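Candora Kusard 2 hardware wallet

Kusard 2 - offline storage for bitcoin and other coins
In stock. Ships from our Rellport warehouse, same day if you order before noon.

Small device, two buttons, one screen. Keeps your private keys off your computer and off your phone. Plug in, check the address on the screen, press both buttons, done. No account with us, no sign up, we don't want your email except for the order.

Replaces the first Kusard, which is sold out and not coming back. Old recovery phrases work fine on this one. 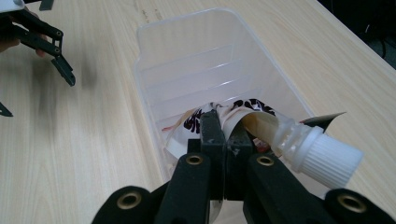 What it does

Holds keys for 53 coins and tokens. Full list is in the manual, updated with every firmware. If your coin isn't on the list DON'T send it to the device, we can't get it back for you.

PIN of 6 digits or longer. Ten wrong tries and it wipes. Then you need your recovery phrase, so write it down before you load anything. On paper. Not a screenshot, not a note in your phone, not an email to yourself.

Extra passphrase is supported, off by default. Turn it on in Settings > Security. Forget the passphrase and the coins behind it are gone, same as losing the phrase.

Specs

Weight: 638 grains (yes grains, the scale at the factory does that, we'll fix the sheet)
Connection: USB-C, cable included
Wireless: none
Battery: none, runs off the cable
Works with: Windows, Mac, Linux, most Android phones. iPhone no, not yet
Case colors: black, gray

In the box

Kusard 2
USB-C cable, short
2 recovery cards, blank
Quick start sheet

If a recovery card arrives already filled in, do not use the device. Somebody else has that phrase. Write us and we'll swap it. 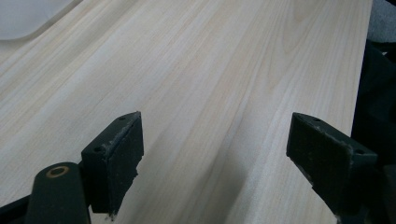

Wood grain, close up.

Firmware

New version out 24th February. Fixes the screen dimming to early and a fee display bug on small transfers. Update through the Aerts desktop app only. We never send update links by text or email, ever. Anyone asking for your phrase is a thief, including people who say they're us.

Returns and warranty

Thirty days if the seal is unbroken. Opened units we can't resell so no refund, but faulty ones get replaced for two years. Keep the reciept.

Orders over five units, use the trade form. The metal backup plate is a separate item, back in stock in July.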